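Lungate Shared Workshop Opens Its Gripper Build to Members

LURNHAM, Friday, February 2, 2024 - Lungate, a members' workshop in Lurnham, said today it will open its hand-held gripper build to all members and put the complete plans online for anyone who wants to make the tool at home.

The project, called Roltance, began last June as a weeknight build by a handful of members. The result is a gripper a person holds and works by hand, with a camera that records what the jaws are doing. The recordings are used to teach a robot arm the same small jobs, such as picking up a cup or folding a cloth.

"We wanted something a person could build on a kitchen table with a printer and a screwdriver," said Rania Mahrous, who leads the Roltance group. "The first one took us all spring to plan and most of the summer to get right. The one in the plans should take a weekend."

Parts for one gripper cost $407, not counting the camera. The body prints in four pieces and is held together with standard machine screws. The plans include the print files, a wiring diagram, a parts list and a 9-page assembly guide written by member Driss Fawzy.

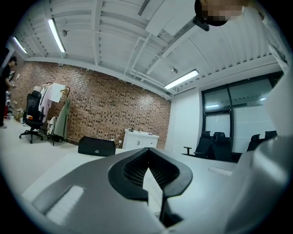
A gray hand-held gripper at the workshop table in Lungate's brick-walled room.

The current version is the third. The first had a trigger that stiffened after a few hours of use, and the second was too heavy at the front. For the third, the group moved the trigger closer to the palm and thinned the walls of the housing. Hala Bensaid, who drew the new housing, said most of the changes came from people who had never used the tool before.

"I would hand it to someone and watch where their wrist went," Bensaid said. "If they had to bend it to pick up a pencil, I went back and moved the handle."

Members have logged 2,478 recordings with the grippers so far. They plan to use them to train a secondhand tabletop arm, which the group bought through the workshop's shared tool fund. The arm can already pick up and set down simple objects. It still has trouble with anything soft - socks are the current problem - and the group expects to spend the rest of the winter on that.

The work is paid for by a grant of $3,895 from Farouk, a Lurnham hardware supplier. The money covers parts, printer filament and spare screws, and part of it is set aside to lend finished grippers to members who do not want to build their own.

"People come in to buy bolts for this thing, and they stay to talk about it," said Hatem Shehata, store manager at Farouk. "It was an easy project to support."

Build nights are held on weekday evenings at the workshop. Members need to complete the basic tool safety class before using the printers or the soldering bench. No robotics experience is required. Members may bring their own filament, and the workshop will sell it at cost.

The plans are free to use and change. Lungate asks that anyone who improves the design send the changes back so they can be added to the next version.

About Lungate
Lungate is a shared workshop in Lurnham with space for electronics, printing, sewing and light woodwork. It is run by its members and is open to adults of any skill level.

Press contact
Chaimae Ait Brahim, Lungate Shared Workshop, Lurnham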